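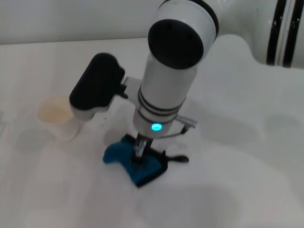 Buppha Onsri wrote in to say that my last post on sharpening stopped exactly where her trouble starts: she gets a burr on the 1,000 stone, goes up to the 3,000, and ends with a knife that shaves paper at the sink and slides off a tomato two dinners later. She wanted to know whether the stone was at fault. I doubt it. The symptom is a textbook wire edge, and the finer stone is making it harder to see.

Some background on the knife, which matters more than usual in this case. Hers is a Drorisance chef's knife, the stamped one with the riveted handle, and so is mine. The maker lists it at 55 on the Rockwell C scale. That is soft by current standards. Soft stainless has two properties that affect sharpening: it abrades quickly, so very little time on the stone is needed, and it is ductile, so the material pushed over the apex bends back and forth for a long while before it separates. A hard steel tends to give up its burr in crumbs. A soft one folds it over like foil.

When a folded burr is lined up with the edge, it cuts. It cuts very well, in fact, since it is thinner than the bevel behind it. It has almost no support. The first contact with a board at a slight angle lays it flat against one side, and from then on the knife is presenting a rounded fold to the tomato skin. Honing on a steel stands it up again for a few minutes. If a freshly sharpened knife responds dramatically to a steel after one meal, suspect a burr that was never removed.

My stones are Stinduvow, the splash-and-go series, in 400, 1,000 and 3,000. I use the 400 for chips and for thinning and leave it in the drawer otherwise. The 1,000 does nearly all the work.

The procedure I have settled on for soft stainless:

Set the bevel on the 1,000, one side only, until a burr can be felt along the full length on the opposite side. Heel to tip, no gaps. The common mistake is to stop when the burr is present in the middle of the blade, where pressure is naturally highest. Check the last inch before the tip separately. It is usually the last part to come up.

Switch sides and raise a burr going the other way. This should take less time than the first side. If it takes more, the angles are probably uneven, and it is worth marking the bevel with a felt pen and taking two strokes to see where the ink goes.

Now reduce pressure. On a kitchen scale under the stone I found I was pressing much harder than I thought, and pressing hardest at the start of each pass. The scale is a useful diagnostic and a poor habit. Use it for one session, learn what light pressure feels like in the fingertips, and put it away.

With light pressure, alternate sides, one edge-leading stroke each. Edge-leading means the blade moves as if trying to slice a thin layer off the stone. Trailing strokes draw the burr out longer, and on this steel they can do so indefinitely. I spent most of a winter finishing with trailing strokes on the 3,000 and wondering why the edge got keener and shorter-lived at the same time.

Then deburr, still on the 1,000. Raise the spine slightly above the sharpening angle and take one very light edge-leading stroke per side. The burr protrudes at an angle to the edge, and the raised spine brings its root into contact with the abrasive. Check with a fingertip drawn away from the edge, never along it. Repeat once if needed. More than that and you are cutting a new bevel, which is fine as long as it is intended.

The 3,000 comes after this and only after this. It gets a few passes per side at the original angle, at a pressure barely above the weight of the blade. It will raise a small burr of its own, and that one comes off on a strop.

On strops: I use a strip of leather glued to a flat board, loaded with Dralimix paste, the green. The paste goes on thin. A thick layer builds a soft bed that the edge sinks into, and the leather then wraps around the apex and rounds it. Same angle as the stone or a hair lower, spine first. If stropping makes the knife worse, the angle is too high.

Testing is the part where I disagree with most of what I read. Slicing printer paper tells you that there are no large chips or flat spots. It tells you little about burrs, as a well-aligned wire edge goes through paper beautifully. Two better checks:

Draw the edge once, at right angles and under its own weight, across the end grain of a piece of softwood, then repeat the paper test. A true apex is unaffected. A wire edge snags in one or more places afterward.

Look straight down at the edge under a single small lamp, turning the blade slowly. Anything that reflects is a surface wide enough to reflect. A finished edge shows no line. A burr shows a bright thread that moves from one side to the other as the knife is tilted.

I do both before I wash the knife. They take less than a minute and have saved me from declaring victory more often than I would like.

Buppha also asked whether she should skip the 3,000 altogether on a knife this soft. Possibly. A 1,000 finish, properly deburred, has more bite on tomato and pepper skins, and the microscopic teeth last reasonably well. The finer finish push-cuts better through onions and raw potato and feels nicer in herbs. On my own knife I have gone back and forth. Since March the Drorisance has been finished on the 1,000 and stropped, and the 3,000 is reserved for a harder petty knife that makes better use of it. I would try a month of the coarser finish before buying or selling anything.

Last item, stone flatness. She mentions a dip near one end of the 1,000. A dished stone changes the contact angle over the length of the stroke and makes consistent deburring close to impossible, particularly at the tip. Draw a pencil grid on the surface, rub it on a coarse diamond plate under running water, and stop when the grid is gone. Do it at the start of every session and it takes a few seconds. Leave it for a year and it is an evening's work and a very gray sink. Chamfer the corners of the stone afterward with a few strokes, or they will flake into the slurry and scratch the bevel.

Next post will be on thinning behind the edge, which finally gives the 400 something to do.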